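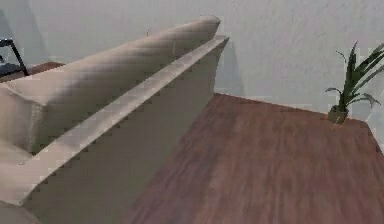
Simulated living room, looking over the back of the sofa toward the plant.

How to add robot runs to a furniture care crew's week

Posted by Antonina Ostapchuk, September 18, 2023

Our crew at Niltmont cleans and resets furnished rental apartments. In July we started using Gullel, a floor robot that gets rehearsed in a simulated room before it goes near a real one. The brochure said it would free us for higher-value tasks. It has freed us to move chairs. Still, my knees are on its side, and here is how we set up a unit now.

What you need

A room model from the Zunora library, the unit's floor plan, a tape measure, and one person who has cleaned that kind of room by hand. Do not skip the person. We did, for 2 weeks, and the schedule still has scars.

Step 1. Pick the closest room model

Match the big furniture first. A long sofa out on the open floor makes a very different job from one pushed against a wall. Wall color does not matter, whatever the office tells you.

Step 2. Check the view from low and from high

Look over the sofa back, as in the picture at the top, then drop the viewpoint to floor level. A corner that looks wide open from above may turn out to be a tight squeeze once you add the real coffee table.

Step 3. Mark the keep-outs

Plants go on this list. Long arching leaves reach well past the pot, so draw the zone around the leaves. Vitalii Stasiv drew his around the pot on his first try and spent the afternoon sweeping up potting soil, which the robot had distributed very evenly.
Thin metal legs and frames go on the list too.

Step 4. Run it 70 times

The software suggests 500. We stop at 70 if the last few runs look alike. Write down every place the robot stalls, using words your coworkers would use. "Stuck behind couch" is fine.

Step 5. Rewrite the shift sheet

This is the step management forgot. Floors used to be the last job, done by whoever lost the argument. Now they come first, so dusting moves to after the run and somebody has to clear cords before it. Put a name next to both jobs. Also put down who answers the robot's alerts – ours sends them to all of us, at lunch.

Step 6. Keep the old times on file

Bondarchuk, the contractor who set us up, wanted to cut the minutes per unit right away. We asked to keep the old allowance through the first 2,000 units and got it. Ask before the robot arrives. You have a lot less to bargain with once it's in the closet, charging.

Next page: cleaning the brushes (still us)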